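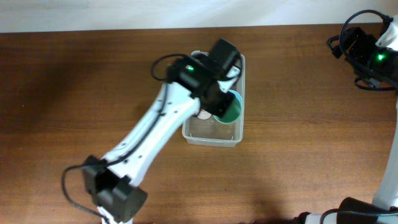 Tonantzin Jaramillo wrote back that the finish is not cured only because it feels dry to the finger, and that I should stop putting coats on top of each other every evening. She has read my last entry, the one with the sticky test boards. Her opinion is that I trap the solvent inside and then I blame the oil.

2020-08-01

I think she is right in part. So today no new coat on anything. I only look, weigh and write.

Situation of the test boards. All are from the same plank, which I bought from Valdovinos in one piece so that the wood is equal. I cut them last week, sanded to 180, wiped with a damp cloth, let the grain rise, sanded again to 180. Board C I forgot to wipe the second time and it has more dust in the pores. I keep it in the test but its result should not be compared too strictly.

Board A: Larncombe oil, thin coat, one day between coats.
Board B: the same oil, three days between coats.
Board C: the same oil with a little Clurnel drier, one day.
Board D: Skaten hard wax, one coat only, as the can says.
Board E: nothing. For reference.

Weight this morning, board A: 543 g. It was heavier on Thursday but I wrote the number on the paper that I later used to wipe the brush, so I can not give the difference. From now on the weights go directly in this book.

Board D: 290 g. It is the short one, because of the knot.

Press test with the thumb, 10 seconds, then look at an angle against the window. A takes a print, it disappears slowly. B takes almost no print. C takes a print at one end only, the end with the dust. D no print at all, but it scratches with the fingernail, and I did not expect this from a product that calls itself hard. Maybe the coat is too thick there. I remember that I poured too much and was too lazy to take it off again.

Smell: A still smells strongly in the closed box. B less. For C I can not decide, the drier has its own smell and it covers the other.

Water drop test. One drop on each board, covered with a small glass, 42 minutes (I wanted 30 but the telephone rang). A has a pale ring. B has a ring also, but I see it only from the side. C the same as B. D clean. E dark spot, of course, and the grain is up. I will look at the rings again tomorrow morning before I say that they are permanent.

Sanding between coats. I made half of board B with 3,000 paper and the other half with the gray pad. To the hand the paper half is nicer. To the eye there is no difference, and the paper gets full after some few strokes and must be thrown away. For a big surface I would take the pad.

Mistake to not repeat: the rags. I left two of them folded on the bench on Thursday over lunch. They were warm inside when I came back. They must be laid flat outside, or go in the bucket with water and lid. I wrote it now on the door also.

Question for Tonantzin: does she count the days between coats from the application or from when the excess is wiped? With the slow oil it makes a difference of some hours. Also, did she ever use the drier in a cold room? In October we will have no heating on weekends, and then the schedule of board B will maybe be too short.

Next: second coat on B on Monday, not before. A stays in the box with the lid open and gets nothing for one week. D I want to rub down at one corner and make new with less wax. Buy lint-free cloth, the white one leaves hairs. Ask Valdovinos if the rest of the plank is still there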